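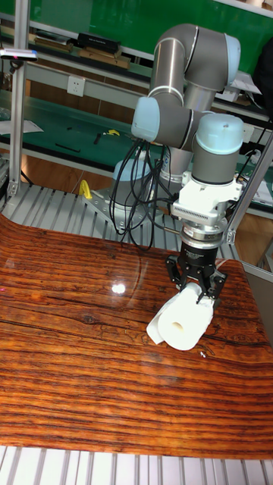 Furnholm FC Supporters Board > Club Business > Has the ground share been signed or not?

terrace_moth
Started 30 December 2024

Club put out a statement this morning. For anyone who missed it, the wording is "Furnholm FC is pleased to confirm that positive discussions with Adaren regarding shared use of the Rikbridge ground have reached an advanced stage." That's the whole of the useful part. The rest is the chairman thanking people.

I have read it nine times and I still can't find a verb in there that commits anybody to anything. "Pleased to confirm" that "discussions" have "reached a stage." You could put that out after a phone call.

Meanwhile the local paper is running it as a done deal, and I've already had my brother-in-law ask me which end we'll be standing in. Has anyone seen a document? A date? A number of years?

---

eastbank_lou

It's a good deal for us and I don't see why every bit of news has to be treated like a crime. Our pitch is under water from November on. We had home games called off all last winter. Rikbridge drains properly, has decent lights and it's a short bus ride. If the price is fair, sign it.

---

terrace_moth

"If the price is fair" is carrying a lot there, Lou. What's the price?

---

eastbank_lou

I don't know, same as you. I'm saying wait and see.

---

Halfway Line Harry

I have been waiting and seeing with this club for a long time. In July we were told the new drainage was "fully funded." Go take a walk on the pitch and tell me where the funding went.

Two things bother me about the statement. First, it doesn't say who holds the lease at Rikbridge. People keep writing as though Adaren own the place. They don't, they rent it from the Albers family firm, and I'd want to know if a tenant is even allowed to bring in a second team. Second, nothing from Adaren. Go look at their site. Their last news item is about the under-14s raffle.

---

pk_miss_88

Adaren's site is always out of date, I wouldn't read anything into that. Their fixtures page still has last season on it.

Agree on the lease though. Jannik Albers was quoted in the match program at their last home game, saying the firm "hadn't been asked for anything yet." I have the program in front of me. So either they've been asked in the last couple of weeks or "advanced stage" means Furnholm and Adaren have agreed on something neither of them can hand over.

---

Halfway Line Harry

Could you type out the whole quote? One line of a quote can mean anything.

---

pk_miss_88

Sure. It's in a Q and A on page 5:

"We've read the same rumors as everybody. We like having football at the ground and we would look at any sensible request, but as a firm we hadn't been asked for anything yet when I spoke to Adaren last."

So not a no. Just not a yes either.

---

eastbank_lou

"We would look at any sensible request" sounds pretty friendly to me. You people could find bad news in a birthday card.

---

northstand_ghost

Is this the same ground share they were going to announce before the cup game? Or a different one? I lose track.

---

terrace_moth

Same one. It was "close" then. Now it's "advanced." I'd love to see the chart that shows which of those is nearer to a signature.

---

Ksawery Tokarz

I don't post much but I sat on the fans' liaison group until the summer so I can add a little. What I can't do is tell you what's in the talks now, I'm out of it.

When ground sharing came up with us, the league's position was that they need a written agreement covering the full season before they'll approve a change of venue. A letter of intent doesn't do it. So the test is simple enough. Write to the club secretary and ask if an application has gone in to the league. If it has, there's an agreement. If it hasn't, then there isn't one, whatever the website says.

I'd also be careful with the claim that the drainage money vanished. What we were shown was a pledge. It was counted as money in the bank when it went into the newsletter, and it shouldn't have been, but a pledge that doesn't turn up isn't the same as cash going missing. Those are very different accusations and one of them gets people letters from lawyers.

---

Halfway Line Harry

I didn't say missing. I asked where it went.

---

Ksawery Tokarz

Fair. The answer is that most of it never came.

---

Halfway Line Harry

Then "fully funded" was false when they printed it -- which is my whole point about this new statement.

---

eastbank_lou

Or somebody was hopeful and worded it badly. The people running this club have day jobs.

---

terrace_moth

So do I, and if I told my boss a job was fully funded on the strength of a handshake I'd be looking for another one.

---

seasonticket_sue

Can I ask about the practical side? I've paid for a season ticket at our ground. If games move to Rikbridge in the spring, is it still good? My dad's seat is next to the steps on account of his knee and I've never seen a seat like that over there. I emailed the office and got an auto reply.

---

pk_miss_88

The Rikbridge main stand is all steps, Sue, there's no level way in from the car park side. There's a flat bit behind the far goal but it has no cover. I would ask them in writing before you agree to anything.

---

northstand_ghost

Capacity is the other thing. The side stand was closed off when I went and the guy on the gate told me they're limited to 1,000 until it's been inspected again. Could be wrong, he also told me it wouldn't rain.

---

eastbank_lou

When did we last get a thousand?

---

northstand_ghost

Derby. And the cup game. The ones that make money.

---

terrace_moth

OK, I've emailed the secretary using Ksawery's question, word for word: has an application for a change of venue been submitted to the league, yes or no. I also asked about Sue's ticket. If I get an answer I'll paste all of it here with nothing trimmed, including if it makes me look silly.

Lou, if it's a yes I'll buy you a pie at the first game there.

---

eastbank_lou

Steak. And I want it at halftime, not after.

---

terrace_moth

Auto reply received. Office reopens after the holiday.

---

Halfway Line Harry

So they closed the office the same day they put the statement out. Lovely.

---

pk_miss_88

It's the holidays, Harry, everybody's office is closed. Let's at least wait for the reply before we get to that one. I'm going to see if Adaren's supporters have a thread on it and will link it if they do.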